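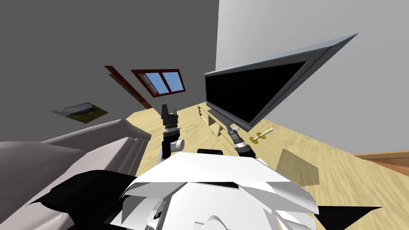 Unit 4: Setting Up and Looking After the Simulated Two-Arm Cell

Course handout, Medero Robotics Certificate
Lab times are on the course page. Bring your workbook.

Scope

This unit covers one cell: the two-arm Hasura model in the living room world. You will load it, check its cameras and grippers, and do the routine upkeep that keeps its recordings usable. Planning and grasp learning come in the June block.

Loading the cell

Start the Timero simulator from the lab menu and open the living room world. Wait for the furniture to finish loading before you spawn the robot. A robot spawned early can end up with a foot inside the sofa, and the solver will throw it across the room on the first step.

Set the physics rate to 1,000 steps per second. Leave gravity on. Run the cell idle until the contact count stops changing, then save the state under your own login. Do not save over the Hamel baseline, which the other lab groups load from.

Checking the camera views

The cell has a body view, which looks out over the top of the shell, and a view for each wrist. Open them one at a time. In a wrist view you should find the palm along the bottom and a finger rising from each side. If a finger is missing, the camera has been attached to the wrong link. Fix the parent link in the robot file and reload. Do not correct it by typing in an offset.

A wrist view tilts with the wrist, so a sloping wall or window is normal. A nearby surface can also fill much of the view and come out almost black. Move the wrist back before you touch the lighting settings.

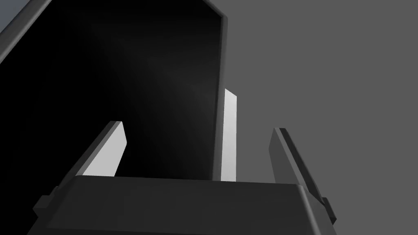
Why do we check the grippers before the arms?

Because the finger joints are the lightest parts in the model and show a bad physics setting first. If the fingers hold still at idle, the arms usually will too.

Gripper check

1. Raise the arm clear of the furniture.
2. Command the gripper fully open. Read both finger joint values. They should match.
3. Close at the slow rate, with nothing between the fingers.
4. Open again and compare with the first reading. Write both in the workbook.
5. Repeat on the other arm.

If one finger lags, look at the mimic joint entry first. A missing or reversed multiplier is the usual fault. If both fingers shake when closed, lower the grip force setting and run the check again.

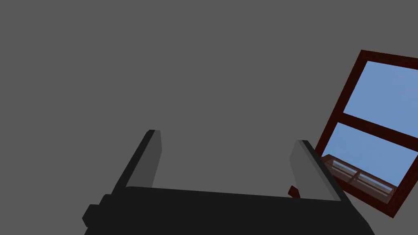
Fig. 3. Wrist view, fingers open, window to the right.

Routine upkeep

Clear the log folder at the end of each session. The simulator stops recording without a warning when the folder reaches 3,000 files, and last term a group lost an afternoon that way. After any change to the robot file, reload the whole world and repeat the gripper check on both arms. Note the change in the workbook with your initials.

For the next lab

Hand in your two pages of gripper readings and your saved state by Wed 25 October. Read the section on contact settings in the Timero manual before you come.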